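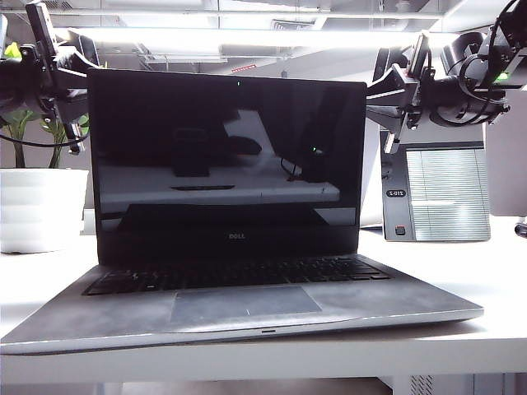

Dell laptop on a white desk, lid open and screen off.

Section 4. Using the Lokine backup link during an internet outage

The Lokine gateway can switch your home or office to a cellular connection when the main line goes down. Complete Section 3 (mounting and first power-up) before you begin. You will need the admin password printed on the card inside the gateway box and an active Tirura data SIM.

4.1 Insert the SIM

1. Hold the power button until all the lights on the gateway go out.
2. Slide the cover on the back panel to the left.
3. Push the SIM into slot A, gold side down, until it clicks. Slot B is not used on this model.
4. Close the cover and press the power button once.
5. Wait for the CELL light to turn solid white. The first start takes up to 8 minutes.

Caution: Do not remove the SIM while the gateway is on. The modem may lock, and you will have to repeat the setup in Section 3.

4.2 Turn on automatic switching

1. Connect a computer to port 2 with a network cable, or join the gateway's Wi-Fi network.
2. Open a browser and go to the address on the card.
3. Sign in and select Connections, then Backup.
4. Set Backup mode to Automatic.
5. In the Wait time box, enter the number of seconds the main line must be down before the gateway switches. The default is 40.
6. Select Save. The page reloads and shows "Backup ready."

Note: If your main line often drops for a few seconds and comes back, use a longer wait time. The highest value accepted is 900.

4.3 Set a data limit

Traffic on the backup link counts against your Tirura plan. The gateway can stop using the link when it reaches a limit you choose.

1. On the Backup page, select Data limit.
2. Enter the limit in megabytes. New gateways are set to 2000.
3. Choose what happens at the limit: Warn only, or Warn and stop.
4. Enter the day of the month on which your plan renews.
5. Select Save.

If you choose Warn and stop, internet phones connected through the gateway will also lose service at the limit. Keep another way to reach emergency services.

4.4 Choose which devices stay online

By default every device may use the backup link. To change this, open Devices, find the device in the list, and clear the box marked Allow on backup. TVs and game consoles use the most data and are good ones to clear first. Devices you have blocked can still reach printers and other equipment on your own network.

4.5 Test the switch

1. Unplug the main line from the WAN port.
2. Wait until the LINK light turns from white to amber.
3. Open a web page on a device that is allowed on backup.
4. Plug the main line back in. The light returns to white within a few minutes.

Repeat the test after any change of SIM. If the LINK light turns red, see Section 7.

Gateways bought before December need firmware from the Drerkum download page before step 4 of 4.2 will appear. Customers in the Londoño service area should use the regional file.

Section revised 22 January 2026. Text: Ulises Nina. Technical review: Daichi Ikeda.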